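Laundry sorting on the bed

Laundry sorting on the bed is the household habit of carrying clean or half-worn clothes to the bedroom and dealing with them on top of the mattress, usually before the sheets go back on. It is one of the oldest and most comfortable ways of getting through a pile of clothes, and many people who own a perfectly good table will still choose the bed, where there is room to spread out a long sleeve and the height is kind to the back (more or less, depending on the bed).

Customs

In most homes the clothes are tipped out in one heap and pulled apart piece by piece. Shirts tend to be left for last, being the slowest to fold, and a single shirt may well lie bunched up on the bare mattress long after the towels and socks have gone to their drawers. A pale mattress is handy for this sort of work, as darker or colored cloth shows up well against it and small things are less easily lost in the quilting. Cardboard boxes are often kept close to the bed too, for clothes that are out of season or waiting to be given away.

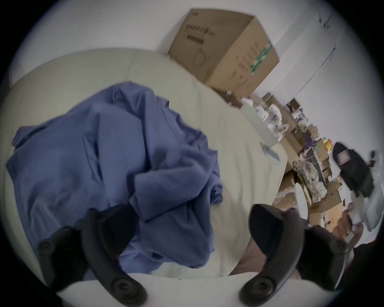 Folding a crumpled shirt

The usual way is to lift the shirt by the shoulders, give it a good shake, and lay it face down with the sleeves out to the sides. The creases are smoothed by hand from the collar toward the hem, the sleeves are brought in across the back, and the whole thing is folded up in halves or thirds, according to the depth of the drawer. Mattresses are soft, so the folds never come out quite as crisp as they would on a hard surface, and some people slip a folding board underneath. The Gadix board, 17 inches wide, is a familiar one, and the Fusero is a lighter version that folds flat and can be stored under the bed.

See also: Clothes folding; Ironing; Mattress care; Seasonal storage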